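Mended Beads and Borrowed Brooches: Jewelry Swap Raises $3,050 for the Hokard Library

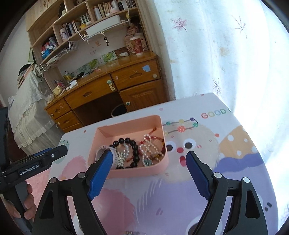
Vol. 10, No. 4 - Page 4

If you have ever opened a drawer looking for a safety pin and found instead a tangle of necklaces you had completely forgotten you owned, then you will understand how the Hokard Library's jewelry swap came to be. It began with just such a drawer, belonging to Lindiwe Van der Merwe of MacKinnon Street, who was looking for something to wear to her niece's graduation in June and ended up spending the whole afternoon on her bedroom floor with a pair of tweezers and a cold cup of tea.

"I had bracelets in there from jobs I left twenty years ago," she told us, laughing. "I had one earring from a pair my sister gave me, and I remember exactly which bus I lost the other one on. And I thought, well, I can't be the only one."

She certainly was not. When the doors of the library's downstairs reading room opened for the swap, there was already a line up the steps and past the bicycle rack, and by the time the coffee urn needed its first refill, 70 people had signed in at the front table. They came with shoeboxes, sandwich bags, cookie tins and, in one case, a very handsome old tackle box with every compartment full of clip-on earrings.

The rules were simple and, we are happy to report, were followed with good humor nearly all day long. You brought in whatever you no longer wore, you got a paper ticket for each piece, and you spent your tickets on anything that caught your eye. Extra tickets could be bought for a dollar apiece, and a good many people bought a great many more than they had planned to (this writer among them - I now own a brooch shaped like a pear and have no regrets at all).

The busiest spot in the room was the repair table, where Volodymyr Ostapchuk spent the entire day restringing beads, swapping out worn clasps and prying open stubborn watch backs. Mr. Ostapchuk worked the bench at Ulteck Watch and Clock until the shop closed, and he still has his own tools, which he carries in a canvas roll his wife sewed for him. He asked for no payment, though he was brought three slices of lemon cake and ate them all.

He was also generous with advice. Elastic bracelets, he says, should be rolled off over the hand and never pulled, and they ought to lie flat when they are put away. Pearls like to be worn. If a necklace chain has knotted itself up, lay it on a plate with a drop of baby oil and work at the knot with two sewing needles, and if you find yourself getting cross, go and do something else for a while. Silver that has gone dark can usually be brought back with a soft cloth and a little patience, and he would like everyone to please stop using toothpaste.

Between the tickets, the bake sale and a raffle for a quilted jewelry roll, the day brought in $3,050. The money will go toward new shelving and softer lamps for the children's corner, where the old fixtures have been buzzing for longer than most of the children have been alive. Justia, the stationery shop across from the post office, gave the tickets and the little gift bags, and has said it will do the same next time.

There will be a next time, we are told. Ms. Van der Merwe would like to hold another swap in the spring, and she is already thinking about a separate table for scarves and another for men's watches and cuff links, which were gone almost before they were set out. A few pieces did get left behind - among them a child's charm bracelet and a single screw-back earring with a green stone - and these are being kept at the circulation desk through the end of next month. If one of them is yours, just ask and describe it as best you can.

Anyone with jewelry to give before the spring swap can drop it off at the library during regular hours, broken pieces included. Mr. Ostapchuk says he especially welcomes loose beads, old clasps and odd lengths of chain, and he would be very glad to hear from anybody who wants to learn restringing. No experience is needed, though he does recommend bringing your reading glasses.

Posted Oct 31, 2018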